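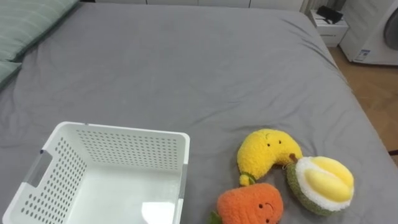
What do you do about the lights in a room where people want different things? Give each desk its own level and let the sensors handle the hallways.

28/07/2021

Went over to Ellwood again this morning to finish the second floor. There are 44 fittings up there and all but 3 now answer to the right switch. The ones that don't are along the north windows. I think they were paired with the wrong controller back in April, when Pritent did the first install. I wrote the numbers on tape and stuck them to the ceiling grid.

Mwangi Massawe came up after lunch with the light meter. We got about 700 lux on the drafting tables, more than anyone there wants, so we turned them down and asked people to try it for a week. One man wanted his lower still. He has the app now and can do it himself.

The daylight sensors are slow. A cloud goes over and it takes the room a while to catch up. I changed the delay on the south side and left the north alone until the pairing is fixed. 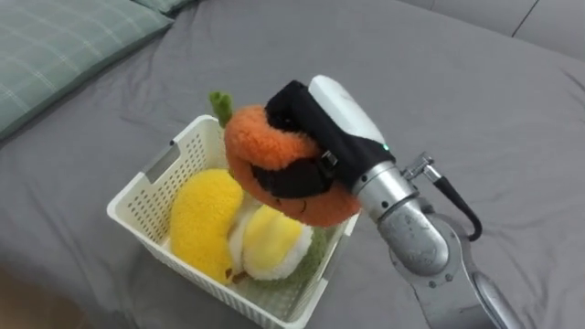
White basket on the bed, with the plush banana in it.

Lukumay called about the invoice. Told them it goes out when the last fittings work. Ate late, read the Fletaline manual until the part on group addresses, and stopped there.

2 comments

Fletaline user: We had the same slow sensors. Check the averaging setting too.

Gray_stairs: Did the tape stay up?

This site uses cookies. OK

Contact | Back to top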